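La alfombra, el vestido verde y una serie que igual hasta se ve

Boletín de septiembre. Sección de series, o lo que va quedando de ella.

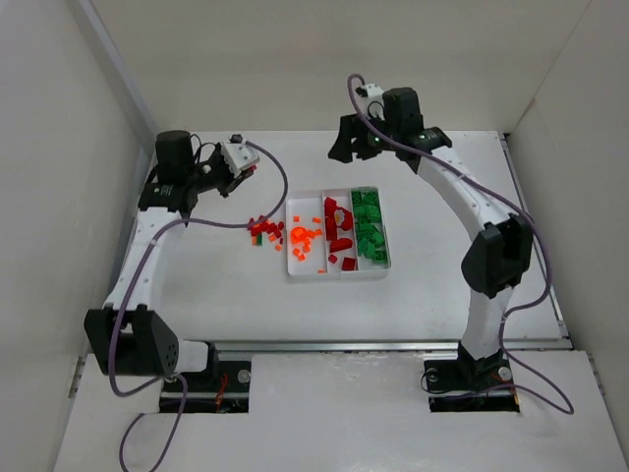
Empiezo por lo importante, que en este oficio es la ropa. Britta Fröhlich llegó al preestreno de Clerkthorpe a las ocho menos cinco, con un vestido verde botella de manga larga y unos zapatos planos que han dado más que hablar que los seis episodios juntos. Tres portales los llamaron «valientes». Uno, «una declaración». La actriz, cuando le pusieron delante el micrófono de la primera pregunta, explicó que tenía un esguince.

Clerkthorpe, para quien haya pasado el verano con el teléfono apagado y buena salud, es la nueva apuesta de Liminus: un pueblo inglés de 663 habitantes donde la gente empieza a olvidar el nombre de sus vecinos. Primero el del cartero, luego el del marido. Fröhlich interpreta a la médica local, una mujer que lleva veinte años allí y que, en la escena más incómoda del primer capítulo, hace pasar consulta a su propia hija como si la viera por primera vez. No destripo nada, porque sale en el tráiler, en el cartel y en la taza de café que nos dieron a la entrada.

El preestreno se hizo en el teatro Sasaki, que tiene 2.000 butacas y un aire acondicionado pensado para el doble. Se llenó. Bien es verdad que un buen trozo del patio lo ocupaban los ganadores de un sorteo de la plataforma, gente encantadora que aplaudió los créditos iniciales, los finales y, por inercia, el aviso de las salidas de emergencia.

Faustino Olvera, el creador, subió al escenario con una chaqueta que le venía grande y un discurso que también. Habló de la memoria, de su abuela, de la pérdida del oficio artesano en el guion televisivo y otra vez de su abuela. Contó que el primer borrador tenía 98 páginas y ni un solo diálogo, y que en Liminus le sugirieron «con mucho cariño» que los personajes hablaran. Se rió él y nos reímos los demás. La directiva de la plataforma sentada en primera fila se miró las uñas.

¿Y la serie? Pues mire, está bien. Vimos dos capítulos. El primero tarda veinte minutos en arrancar y los dedica casi enteros a la niebla, que es excelente y merece nominación propia. A partir de ahí hay una intriga de verdad, un alcalde que sabe más de lo que cuenta (como todos los alcaldes de serie, gremio al que alguien debería investigar en bloque) y una Fröhlich que sostiene los silencios sin poner cara de estar sosteniéndolos. El segundo capítulo es mejor y más corto, dos virtudes que suelen ir juntas.

Lo peor, la música. Suena un violonchelo cada vez que alguien abre una puerta, y en Clerkthorpe las puertas se abren mucho.

Después hubo cóctel en el vestíbulo. Pude hablar con la protagonista lo que dura un canapé de salmón. Le pregunté si se ve en una segunda temporada y me dijo que se ve sentada. Sobre los rumores de mala relación con Olvera durante el rodaje, los despachó así: «Faustino y yo discutimos todos los días y comimos juntos todos los días. En mi familia eso se llama un matrimonio normal». Él pasaba por allí con dos copas, le dio una y siguió camino, así que por mi parte doy el rumor por amortizado.

Más turbio es el asunto de las figuritas. La marca de coleccionismo Omov saca una edición limitada de 3.000 muñecos de la médica, con maletín desmontable y, supongo, memoria defectuosa de serie. Se agotó la reserva antes de que nadie hubiera visto un capítulo. Pregunté en el mostrador si quedaba alguno y el chico me apuntó en una lista de espera con el apellido mal escrito. Me pareció muy en el espíritu de la ficción.

Los seis episodios se estrenan a finales de mes, uno por semana, como en los tiempos en que teníamos paciencia. Yo la seguiré al menos hasta el tercero, que es donde, según Olvera, «todo cambia». Los creadores dicen siempre que todo cambia en el tercero. Conviene apuntarlo y reclamar llegado el caso.

Apuntes sueltos de la noche: el galán secundario, cuyo nombre he olvidado sin necesidad de niebla, se hizo fotos hasta con el guardarropa. El perro de la serie asistió con pajarita y se portó mejor que la prensa. La bolsa de regalo traía la taza, una vela con olor a «páramo» y un cuaderno en blanco.

En la próxima entrega, la comedia de abogados que todo el mundo me recomienda y que llevo tres semanas fingiendo haber visto.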